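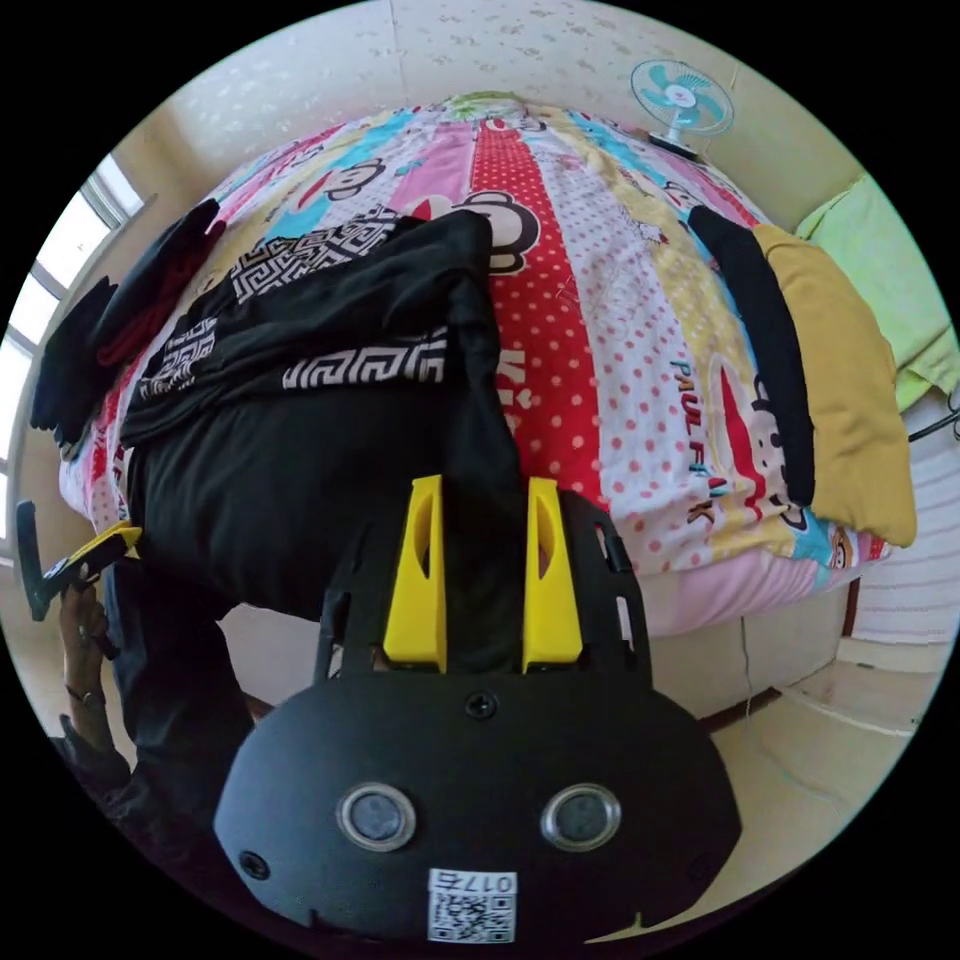 4.2 Putting away and putting off

Of the 43 households in the Plurna diary study, 30 reported a stage between clean and put away that none of our forms had a box for. Calitz calls it "resting laundry", which is kinder than what most of our diarists called it. Clothes in this stage have been washed and dried, and are in every official sense finished. They may stay that way for 2 weeks.
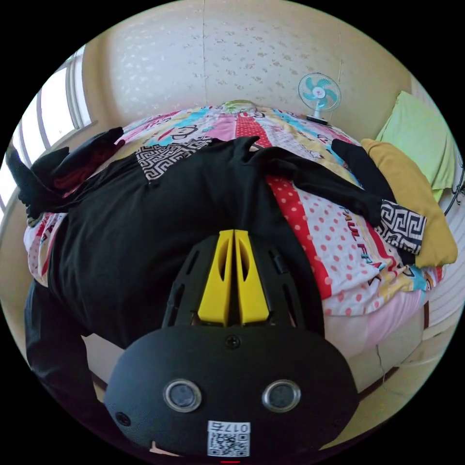
Diarists were firm that folding was a matter of where as much as when. The bed was the favoured surface in most accounts, partly for its size and partly for the threat it carries, as it must be cleared before anyone can sleep. A large black garment spread flat over a brightly printed quilt, as in Figure 3, is at the hopeful end of the business. Aguiar's model treats spreading out as the first step of folding. Our diaries suggest it may equally be the last.

Figure 3. Garment laid out on a bed.

The threat, sadly, is weak. Petska assumed that bedtime would force a decision, and it does, but the decision recorded most often was the chair. By morning the pile was back on the bed, and the diarist wrote "sorted".
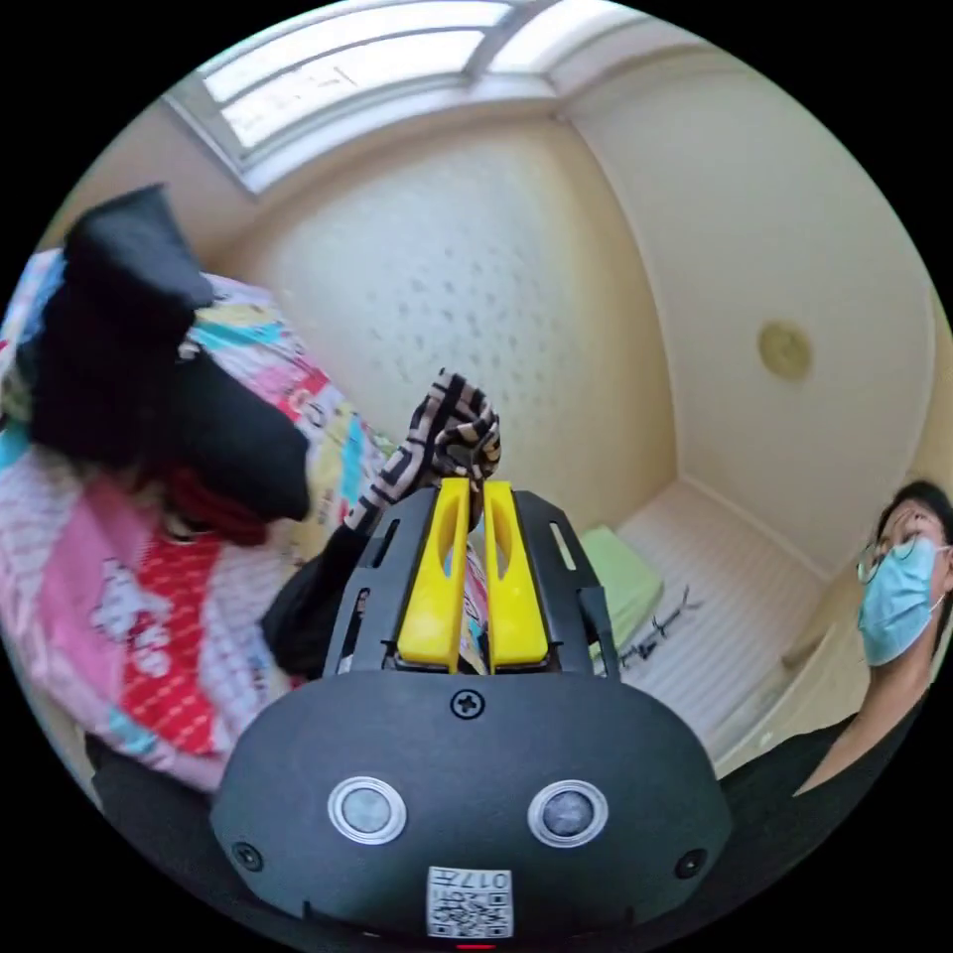
Chairs were left out of the original coding scheme, an oversight Vimala Poduval put right when she recoded all 432 entries. We return to them in Section 4.3.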